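Notes for the Rodero open day talk, 26 November 2024. Twenty minutes plus questions. Speak slower than you think you need to!

Start with thanks to Marloes Van der Linden for letting me go first (before everyone's had lunch and gone sleepy). Say who I am, say I run the demo table at Nultmont, say I'm happy to be interrupted. Then straight on to the blocks, and leave both slides up while I talk.
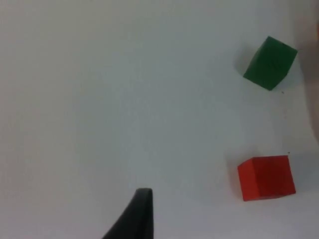
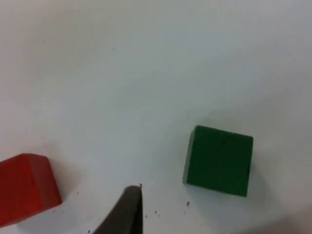
**Why blocks**

When Hongmei Kang and I first planned a visitors' day, we had grand ideas. We were going to sort post, we were going to pour tea, Hongmei wanted it to hand out name badges. Then we did a trial run in February with people from the Khurana building and the thing they crowded round was the simplest job we had, which was picking up a block and putting it somewhere else. So that's what we show now. One red, one green, a white table, and a dark grey finger coming up from the bottom of the view, because you're looking from down by the gripper. I love this for visitors. They can say "get the green one" and everybody in the room knows what ought to happen next, even the six-year-olds (especially the six-year-olds).

Pause here. Ask who has picked up a block in the last year. Parents will put their hands up.

**What people ask**

The first question is always "is somebody steering it?" Answer it early or they'll spend the whole talk looking for a person behind a curtain. On our open days the answer is sometimes yes! Pirmin Stöckli does the first part by hand so people can see how hard it is, and then we switch over and let the arm try by itself. Tell the story about Pirmin letting a retired bus driver have a go and her being better at it than he was. Don't tell it if he's in the front row. Actually, do.

Second question is how often it gets it right. I have our numbers from the last visit: 100 tries across the day and 9 misses. Give both figures and don't mumble the second one. Most of the misses came after someone had moved a lamp, and I'd like to say a bit about that if there's time, because light is the thing I worry about most on the day. Look at how soft the shadows are on both slides. That's how I like it. A hard shadow beside a block can look an awful lot like another edge.

Third question is "will it take my job?" Be straight. It moves blocks. Say what I know and what I don't, and then hand over to Xinyi Kang, who has thought about it far more than I have and is much calmer.

**Things I'd tell anyone planning their own day**

- Keep each turn to 60 seconds. Children will wait that long, and so will directors, just about.
- Wipe the table between groups. I always forget, and then on the big screen you get specks like the ones round the finger on the second slide, and someone asks if they're part of the test.
- Let visitors choose where the block goes down. They care so much more when they've picked the spot.
- Put the stop button where you can reach it without looking.
- Have a chair for Chunhua Li, who talks to people for hours and never sits.

We had over 500 visitors at Kislow and the queue went out past the coats. Mention that we ran out of stickers.

**If I'm running late**

Skip the job question (Xinyi covers it anyway) and go to the live go. Ask for someone who has never touched a robot. Let them call the colour, count down from three with the room, press start, then stop talking! I talked over it last time and Hongmei has not let me forget it.

Questions after. Water is on the left.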